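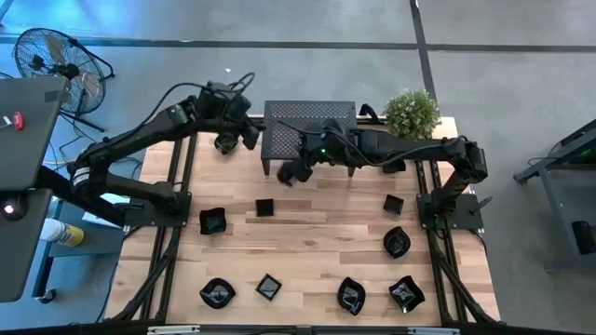

Butcher-Block Tops: Frequently Asked Questions

Skillden answers the questions customers send most often before and after buying a wooden worktop. Last revised December 20, 2022.

Which finish should I choose?
Oil soaks into the wood and is easy to renew in patches. A film finish such as polyurethane stands on the surface and resists spills better, but a deep scratch usually means sanding the whole top. Tops ship unfinished unless the order says otherwise.

How often does an oiled top need new oil?
Put a few drops of water on the surface. If they soak in within a few minutes, apply a thin coat, wait 17 minutes, and wipe off everything that is left. Repeat after the first coat has dried overnight. Lay used rags flat outdoors to dry. Oily rags in a pile can catch fire.

Why does my top vary in color?
Boards from different trees, and from different parts of one tree, are glued side by side. Heartwood is darker than sapwood, and mineral streaks are normal. We do not sort for color below the Skedmont grade.

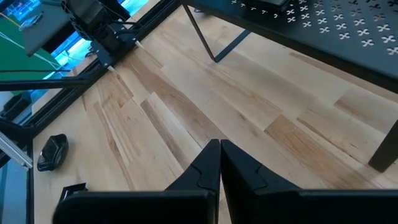
Maple-style planks with tones from cream to amber.

Will the wood move?
Yes. Wood swells across the grain in humid air and shrinks in dry air. Movement along the length is small enough to ignore. Fasten the top through slotted holes so that it can slide. Do not glue it to a metal base.

Do I need to finish the underside?
Yes, with the same number of coats as the face. A top sealed on one side only takes up moisture unevenly and is likely to cup.

Can I put hot pans on it?
No. Use a trivet with either type of finish.

How do I remove a dark ring?
Black rings usually come from iron and water. Sand lightly with the grain, treat the spot with oxalic acid following the package directions, rinse, let dry, and refinish. Wear gloves and eye protection.

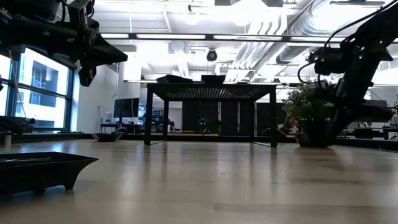 A glossy surface shows reflections from overhead lights. Satin reduces this.

Can a top be cut to size after delivery?
Yes. Seal the cut end the same day. Cut tops cannot be returned.

Who handles damage claims?
Write to Lowri Owen at the Nostham warehouse within 9 days of delivery and include the order number. Keep the packaging until the claim is closed.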